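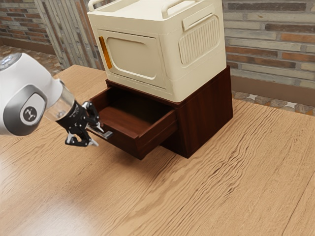 My summer project: 30 afternoons at the Palora social club

For my community studies class I had to spend part of the summer with a local group and write up what I learned. Most of my classmates went for sports camps or the food pantry. I picked the Palora club for older adults, mainly since it's a short bus ride from my house and my grandmother used to go there (she quit when her knee got bad, and she's still mad about it).

The question I started with was pretty simple: what makes people come back? The club has 284 members on its list, but on a normal afternoon you'd never guess it. Plenty of people join, come to one lunch, and then you don't see them again. I wanted to know why some of them stick.

What I did

I went on 30 afternoons, nearly all of them in July, and did whatever needed doing. I poured coffee, moved chairs, called out bingo numbers (badly, I talk too fast) and helped people find their rides home. I also sat down with 15 members for longer talks. I had a sheet of questions for those, but after the first two talks I pretty much gave up on the sheet. People would answer question one for twenty minutes and cover everything else along the way!

My teacher asked us to keep the people in our reports private, so I'm not using anyone's name, and I left out a couple of stories that would give someone away.

The rides

I figured I'd be writing about activities. I ended up with pages and pages of notes on transportation. The club uses a van service called Pluseo, and you have to book it by noon the day before. Members who've been coming for years know this and book the whole week on Monday morning. New members mostly don't know it. One woman told me she missed her first three lunches that way and figured the club didn't really want her there. She only came back because her neighbor drove her.

I asked if the booking rule was written down anywhere, and it was, on the back page of the welcome booklet, under the parking rules. I rewrote that page as part of my project and moved it to the front, with the phone number in huge type. It's the most useful thing I did all summer and it took me an hour.

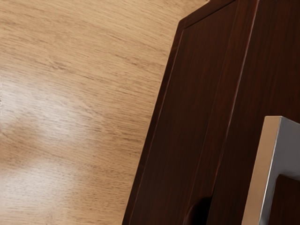

The other thing about rides is that they decide who your friends are. The people on the Kurari side of town all come in on the early van, so they get there first, sit together and have the good table by the window. The late van gets what's left. Two men I talked to had both been members for four years, both love chess, and had never played each other, just because of the vans. I introduced them. They've played every week since and one of them complains to me about the other constantly.

The activities

Everyone told me the lunches were the best part, and the sign-up sheets back that up. Cards came next. The music afternoon was split: people who like it really, really like it, and everybody else goes out to the porch. I tried running a phone help table and that was a flop for the first week. Then I quit calling it a class, sat in the corner with a plate of cookies, and people started coming over with their phones.

The bus trip to Hlongwane Gardens was my favorite day. We got there late, the gift shop was closed, it was way too hot, and people were still talking about it two weeks later. I wrote in my notes that the complaining seemed to be half the fun.

The summer party was on 7th August, and I got to help plan it. We tried mixed tables by putting numbers in a hat. Some folks grumbled and a few swapped numbers when they thought I wasn't looking, but I heard a lot of "how long have you been coming here?" from people who should've met ages ago.

What I'd do differently

I only talked to people who were there. If I wanted to know why members stop coming, I should've called the ones who stopped, and I didn't think of that until the last week. I did reach my grandmother, obviously. She says it's the knee, but she also says the coffee was weak. I've booked her on the early van for next Thursday and I'm bringing my own coffee.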